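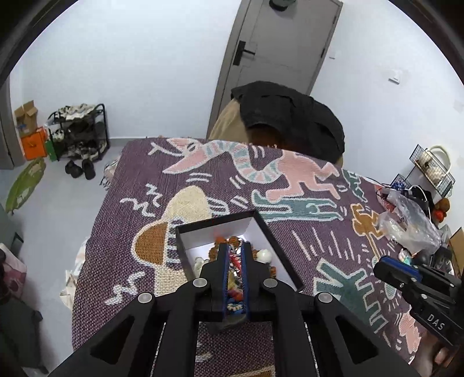
I have been rereading the Bickerstaff books. There are 15 of them, all set in the same stretch of marsh and shingle, and I first read most of them in my teens in whatever order the library van happened to have them. This time I am going in order of publication, and I have just finished the sixth.

For anyone who hasn't met him, Bickerstaff is a retired customs officer who lives in a converted signal box and gets drawn into other people's trouble. The author was Jade Mottram. She wrote the first one at a kitchen table in a rented house at Pemora, a village at the far end of the estuary, and she never really left. She moved house twice but stayed inside the same parish for the rest of her working life.

I went there in November. I'd been putting it off for years, mainly on account of the bus, which goes out at ten past nine and comes back at four, with nothing in between. It takes an hour and a quarter, most of it behind tractors. If you have a car it's a simple drive, but park by the church and walk down, as the lane to the quay is narrow and there is nowhere to turn at the bottom.

What struck me was how little she changed. In the books the village is called Hemix, and I had always assumed it was put together from several places. It isn't. You come down the lane, the chapel is on the left, the boatyard is on the right, and the sea wall runs off to the north with the sluice at the bend. In The Low Light, Bickerstaff walks from the chapel to the sluice while a cigarette burns down, and I'd always thought that was quick. I did it in four minutes, without the cigarette.

The signal box is the one thing she moved. The real one stood two miles inland, where the branch line crossed the road, and it was pulled down before the first book came out. She put it on the sea wall so that he could see boats coming in. I had read somewhere that there was a plaque at the old crossing, so I asked the bus driver to let me off there on the way back. There is a gatepost and a lot of brambles. I then had a long walk to the main road for a different bus, which was my own fault.

The house is private and the owners would like it to stay that way, so I won't say which it is. You can see the window she worked at from the public footpath. It faces away from the water, which surprised me, given how much water there is in the books. In one of her few interviews she said she couldn't write with the tide going in and out in front of her.

She was not an overnight success. The first print run was 2,000 copies and it took three years to sell them. The third book, The Eel House, was the one that did it, and after that came the radio version with all the foghorns. People my age tend to hear that actor's voice when they read the books. I do, and I've stopped fighting it.

Reading in order has changed my mind about a few things. The early ones are slower than I remembered, and the plots matter less. In the second, the murderer is named with 32 pages still to go, and the rest is mostly Bickerstaff repairing a dinghy and deciding whether to speak to his brother. I skipped all that when I was fifteen. Now I think it's the best part of the book. The fifth, on the other hand, which I used to tell everyone to start with, has a smuggling plot that relies on three people all misreading the same tide table. I didn't believe it this time.

My friend Omid Alipour, who lent me his copies of the later ones, says book nine is where she got tired of him and book eleven is where she got interested again. I'll report back. His set is the old Cikex paperbacks with the yellow spines, and the glue has gone on most of them, so I'm reading with an elastic band to hand.

If you want to try one, start with The Eel House. You don't need the first two to follow it, and it has the flood in it. The newer editions have a map at the front, though whoever drew it put the chapel on the wrong side of the lane.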